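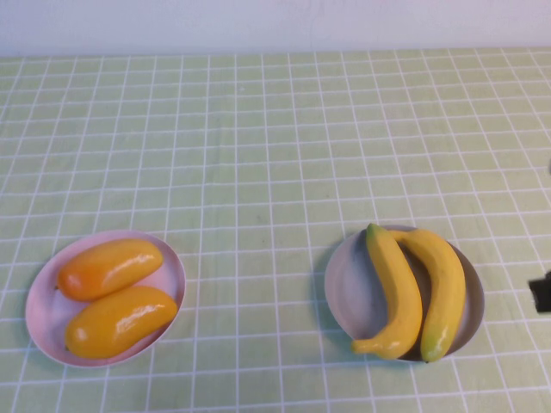
One buyer wrote to tell us that she had owned four tablecloths before this one and had been fond of none of them, that the Kemside had been on her kitchen table since October, and that she would like to know why it doesn't come in a round. It doesn't come in a round for the same reason graph paper doesn't. We have passed the complaint along.

Kemside Grid Tablecloth, Light Green
Item 282
Sold by Vasylenko Table & Kitchen, Trotham

In stock. Ships folded.

The Kemside is a fabric tablecloth in a soft green with a little yellow in it, printed all over with thin white lines that make small squares. It has no fruit border, no rooster, and no message about family. If you want your table linen to tell people to gather, we carry several that do, and they are on the next page.

We've sold this cloth for seven years. It has outlasted two kinds of place mat and a gravy boat we had high hopes for.

What it does to a table

It covers it. Past that, the green is pale enough to sit quietly under almost any dish you own, including the pink oval plate that came from somebody's aunt and has never gone with anything. Pink on this green looks planned. Yellow and orange do well too, so a couple of mangoes on a plate will pass for a centerpiece, and you can eat a centerpiece like that on the last day it's any good. (Plastic ones last longer and taste about the same as the supermarket's in February.)

White plates look clean on it. Dark green plates look like a mistake, and we say this having tried.

The grid

People have strong feelings about the grid. Some like it as a guide for setting places: knife on one line, fork on another, everyone the same distance from the edge. Others find out on the first evening that they can see exactly how crooked they laid the cloth. A printed line is a very honest thing to put next to a table edge. Start from one long side, line it up, then pull the rest across — going corner by corner will have you walking laps.

The lines will bend a little wherever the cloth ripples. It's fabric. If you want them dead straight, iron it, or look at it less.

Sizes

Small: seats two, or four who get along
Medium: seats six
Long: seats eight, with enough drop at the ends for a cat to hide behind

Please measure the table before ordering. Measure the table itself, with the leaf in if you use the leaf. The most common note on our return slips is "forgot the leaf."

Care

Shake it out before washing. Crumbs that go into the machine come out on your shirts.

Wash cold with similar colors. Hang it up or dry it on low, and take it down while it's still a bit damp if you plan to iron. Iron on the back. Fold creases from shipping mostly drop out after a few days under plates, and the stubborn one down the middle will go when you iron it and no sooner.

Small spots show. It's a pale cloth and we won't pretend otherwise. Dab them with cold water and dish soap the same evening. Turmeric is between you and the cloth.

No bleach. We had a customer who bleached hers and now has a lighter tablecloth, which she reports is fine.

What's in the package

One tablecloth. A paper band around it with the care instructions. Plates, fruit and anything else you see on a table in our pages are sold separately or not at all.

Goes with

Binberg napkins, plain white, set of six. Same weight as the cloth, and the only napkins we carry that stay folded.
Binberg table pad. Goes under the cloth and stops it creeping toward whoever pulls their chair in hardest. Cut it to fit with ordinary scissors.
Kemside Grid Runner, Light Green. We can't recommend putting this on top of the Kemside tablecloth. People do, and then they call us about the lines.

Returns

You have 21 days to send it back, unwashed, with the paper band. If it has had dinner on it, it's yours.

Questions we get

Is the color the same on both sides? No, it's printed. The back is paler and the lines are fainter. One household in Trotham uses it back side up on weekdays.

Can it go outside? For lunch, yes. For the summer, no. You'll want clips too, as any breeze will take the light end first.

Can I cut it down? You can, and the grid gives you a line to follow. Hem it after or it will fray. A cut cloth can't come back to us.

Will you bring back the blue? We ordered 3000 of the blue and are in no hurry to repeat the experience. A few mediums are still in the back room. Ask at the counter, or put "blue" in the order notes and we'll send one while they last.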